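Setting Up the Kitchen Corner
Handout 2, Play Materials in the Early Years Room
Course leader: Lovisa Magnusson
Bråten Evening Courses

Read this before the session. Bring it with you, along with your floor plan from last time. We will start with your plans and then go on to the materials table.

1. What we mean by a kitchen corner

A kitchen corner is any part of the room where children aged two to five can pretend to cook, serve, eat and clean up. It may have a full play stove and sink or it may be a low table with a crate under it. In this course we work mostly with the second kind. Many of you have small rooms, and some of you have to put everything away at the end of the day because the room is used for something else.

For planning purposes the corner has four parts: a work surface, a place where things are kept, a place where food is served, and the things themselves. The first three were covered in Handout 1. This handout is about the things.

2. Real tools and toy food

We divide kitchen corner materials into two groups.

Real tools are items made for an actual kitchen: bowls, spoons, spatulas, whisks, colanders, measuring cups. Children can tell the difference between these and toy versions early on. A real bowl has some weight, and it makes a sound when a spoon hits it. A full-size spoon takes two hands for a small child to stir with, and you will see the stirring slow down.

Toy food is anything that stands for something to eat. It can be plastic, wood, felt or cardboard, or a natural item such as a chestnut. It should be large enough that it cannot be swallowed, and it should survive being washed, dropped and stepped on. Felt food does poorly on the first of these and should be kept for older groups.

A set made only of toy food tends to be carried around and dumped. A set made only of real tools tends to turn into a drum kit. Put together, in small amounts, they usually lead to cooking.

3. The starter set

Start with very little. The starter set for a new group is one vessel, one tool and one piece of food. This looks bare to most adults, and parents sometimes ask when the rest is coming. Leave it out for a week anyway. During that week, write down what the children do with each item and what they go looking for elsewhere in the room. Blocks that turn up in the bowl tell you that more food is wanted. A child who stirs with a paintbrush is waiting for a second spoon.

Spread the items out on the table at the start of the day. Things stacked inside the bowl are often left there by younger children, who treat the whole stack as one object.

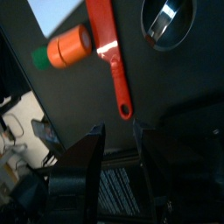 Fig. 1. Steel bowl, red-orange utensil and toy carrot on a dark gray tabletop.

Points to notice about a set of this kind:

The surface. A plain, dark surface makes bright items easy to find. Patterned oilcloth is cheerful but small items disappear on it. If your table is light, choose darker or stronger colors for the food.

The vessel. Shallow and round is best for the first weeks. A deep pot hides its contents, and a child under three may lose interest once the food is out of sight. Stainless steel can be boiled, does not chip and costs little secondhand. Run a finger around the rim before you buy and reject anything with a sharp fold.

The tool. A long handle with a rounded end is what you want. A hanging hole is useful if you plan to use hooks, which we come to in section 5.

The food. Pick something the children know from their own meals. Carrots work well in nearly every group we have visited. Cupcakes and pizza are popular too, but they arrive already cooked, and there is less for the child to do with them.

4. Adding to the set

Add one item at a time, with at least two days between additions. Keep a list on the inside of the cupboard door with the date and the name of the item. When something has gone unused for two weeks, take it out and put it in the reserve box. It can come back later.

The order we suggest:

A second tool, different in shape from the first
A second and third piece of food
A plate or tray for serving
A cloth for wiping
A lidded pot

The cloth is often left off people's lists. Wiping the table is a large part of the play for many children and should be treated as such.

At the Tendale room the group began in January with three items and had eleven by early summer. The staff kept a full log, which will be passed around in class. Please do not write on it.

5. Storage

Every item has one place, at a height the children can reach. Hooks for tools, a shelf for vessels, a flat basket for food. Trace the outline of each tool on paper and fix it behind its hook – this works better than a written label for the whole age range. Hooks should be blunt and mounted below the eye level of your smallest child, or set back inside a shelf unit.

Avoid the deep toy chest. Whatever lies at the bottom is lost until the chest is tipped out.

6. Cleaning

Steel goes in the dishwasher. Hard plastic can be washed by hand in warm water with dish soap and left to dry on a rack overnight. Check toy food for seams and holes where water collects, and squeeze or shake it out. Wooden items are wiped and never soaked. Do the whole set once a week, and right away after any illness in the group.

7. Budget

Those of you working with the course grant have 300 per room for loose materials. The 2000 mentioned in the Gorance guidelines covers furniture as well and cannot be moved over. Keep receipts from secondhand stores; a handwritten one is accepted if it has the store's name on it.

Task for next session

Put together a starter set of three items from what you already have at home or at work. Place it on the table you plan to use and watch one child for ten minutes. Write half a page, in plain language, on what was picked up first, what was used together, and what was brought in from outside the corner. Hand in your notes by Sat 23 September, on paper or by email.

Bring the three items to class as well, in a bag with your name on it.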